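Parside Hymnal Companion, spiral edition
Reviewed September 10, 2021

I lead singing at a small church, and I've been using this book every week since January. I love it! Our old companion was a fat hardback that wouldn't stay open on the music stand, so I spent half of every first verse holding it down with my elbow. The spiral edition lies flat. I could almost stop the review there.

It covers 600 hymns, with a short note on each one: who wrote the words, where the tune came from, and which other tunes fit the meter. Annelies Kuster wrote the notes and she has a lovely light touch (her half page on "Abide with Me" got read aloud at our choir supper). The index by Bible passage is the part I use most. Our pastor sends me the reading, I look it up, and there are usually three or four good choices waiting.

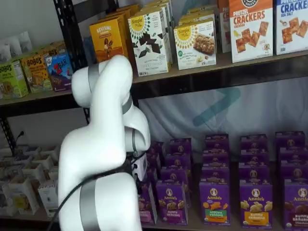

What could be better

The print in the back index is small, and I need my stronger glasses for it. The cover is thin card too, so mine went into a plastic sleeve by the second week. And I do wish there were more for Advent. We ran through the 12 entries very quickly and went back to our old photocopies.

Remo Moser, our organist, would like the alternate tunes written out in full, where the book only gives the first line. He has a point, but then it would be twice as heavy, and I carry it home on the bus. 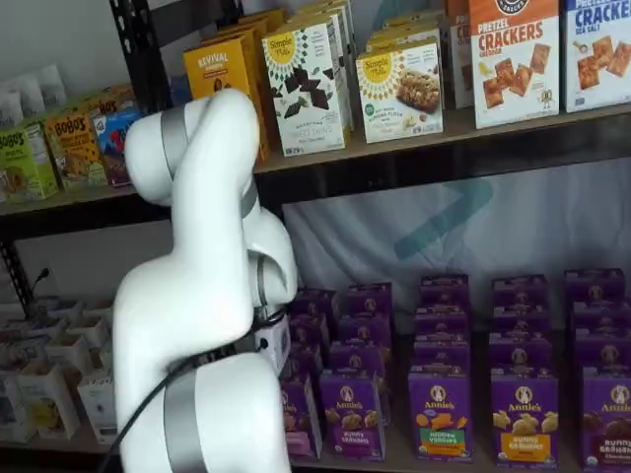
I also tried the Lesix companion, which a friend at another church swears by. It has nicer paper and bigger type, but the notes are dry and it has no passage index at all. For choosing hymns on a weeknight with the reading in front of you, the Parside wins easily. We've ordered three more for the choir, and I'm hoping they bring out a children's volume in the same binding.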